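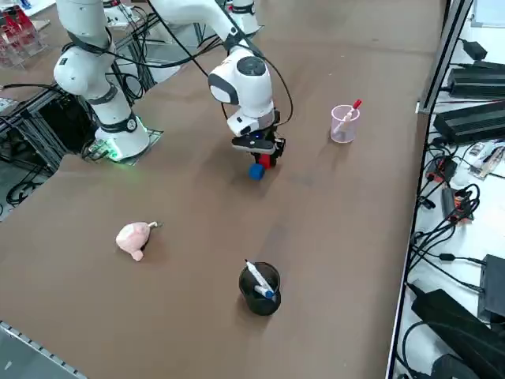 Minutes of the Wunulton Robotics Club, arm project group, June 21, 2019. The meeting opened with the question left over from last time, which was whether the group has a sorting project or a pick-up project with a sorting poster. Wondimu Assefa, chairing, said he leaned toward the second. The arm will take the red and blue toy piece in its gripper and carry it over the table, and he had no complaint about that part. His complaint was that the entry form for the Bowen meet says "sorts mixed household objects," and so far a person chooses the object and a person chooses where it goes.

**1. Last week's trials**

The build team reported 19 tries with the toy piece and 3 drops. The chair asked who had set the piece down before each try. The answer was that the same member had done it every time, in the same place, facing the same way. He asked that the figure go in the minutes with that remark next to it. Agreed, with some grumbling.

Markers are worse. The grip closes on a marker well enough if it stands fairly straight. When it leans across the mouth of the cup, the gripper tends to come down on the rim. One member suggested using only upright markers at the meet. The chair asked what household keeps its markers upright.

The plush toy has not been tried since the grip pads were changed. The build team expects it to go fine, being soft. The minutes record this as an expectation.

**2. Second arm**

Long discussion. The programming side wants both arms moving for the demo, one passing to the other. The chair was not persuaded that a handoff adds anything except a second place to drop the object. He also pointed out that the two programs have never been run together for a full round. The programming side replied that they never will be if the answer is always no.

Settled for now: one arm does the sorting. The handoff gets one session to itself, and if it can't be done 5 times in a row it stays out of the August demo.

**3. Flarnix software**

The trial copy of Flarnix claims it can learn a new object from a few examples. Two members were keen. The chair read the claim aloud twice and asked what "a few" meant. The guide does not say. It was agreed to test it on the markers, caps of both colors, before anyone asks for money. Nothing about Flarnix goes on the poster until then.

**4. Cables**

Raised again. The power cables on the side bench need labels at both ends. Last meeting's promise to do this was noted as not kept. Carried over.

**5. Poster**

The draft runs to 1088 words. The word "intelligent" is to come out. Grivska, who are lending the display boards, want the final text before printing.

**Actions**

- Build team: repeat the toy piece trials with someone else placing it, any way up
- Build team: try the plush toy and write down the result
- Programming: book the handoff session
- Wondimu: reword the entry form
- Cable labels: no name put forward

Next meeting same room, usual time.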